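About us

Hello, I'm Sandra Birkett, and Ollside Kitchen Things is my shop. Well, mine and my sister's, although she'd tell you she only does the sums. We sell the stuff that lives on a kitchen worktop and gets used every day: mug trees, dish racks, bread boards, baskets, and plates and mugs in colours you'll still like next year.

I started with a market pitch in Nustley and a car boot full of mug trees. I'd been hunting for one for my own kitchen and everything I found tipped over as soon as you took a mug off one side (I lost a very nice mug that way, and I'm not over it). So I went looking for one with a proper heavy base, bought far more than I needed, and sold the lot before lunch. I went home, had a cup of tea and rang my sister.

We moved into the shop on Bivley Lane one August, when it was so hot that the glue on the price labels gave up. The building dates from 1900 and was a saddler's for years, so there are hooks in places you'd never think to put one. We hang baskets off most of them now. Upstairs is the stockroom, and at the back there's a little kitchen where we try things out before they go on the shelves.
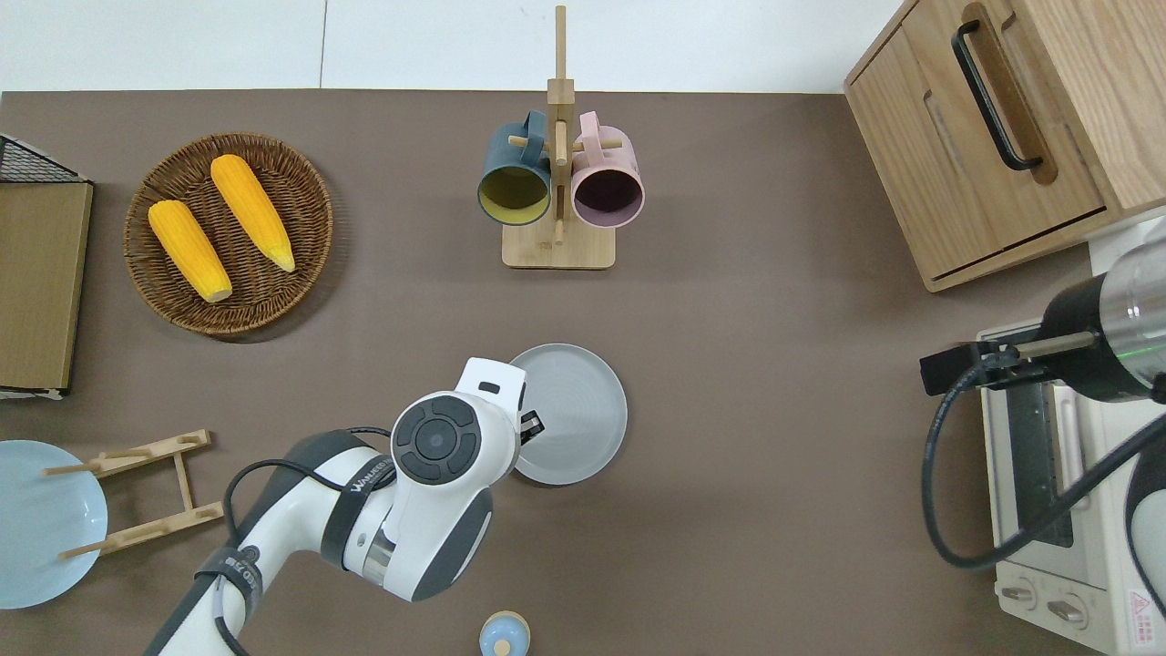
I'm fussy about wood, I'll admit it. A dish rack has to stand up to years of dripping plates, and the pegs need to be far enough apart for a soup bowl. A mug tree should take big mugs as well as dainty ones, with room to get your fingers in between! If a sample doesn't manage that after a month of us bashing it about, back it goes. Our supplier Dijkstra has been very patient with me over this, and the latest rack is on its fourth version.

Baskets are my other weakness. We sell them for bread, but people come back and tell us they've got onions in them, or post, or a cat. I like a round one for fruit and veg myself – things get eaten when you can see them, and I throw away a lot less than when it all went in the bottom of the fridge.

The website came later and we're still getting used to it. We've now sent out 3649 parcels, every one of them packed by hand on the shop counter with a lot of paper and a bit of string. There are 511 different things in the catalogue at the moment, which my sister says is too many. She's probably right, but I've just seen some lovely egg cups.

If you're nearby, do come in and pick things up and have a proper look. We open at 10 and the kettle's usually on. If you're not, send us a message through the contact page and one of us will answer – me if it's about mugs, her if it's about money.

Sandra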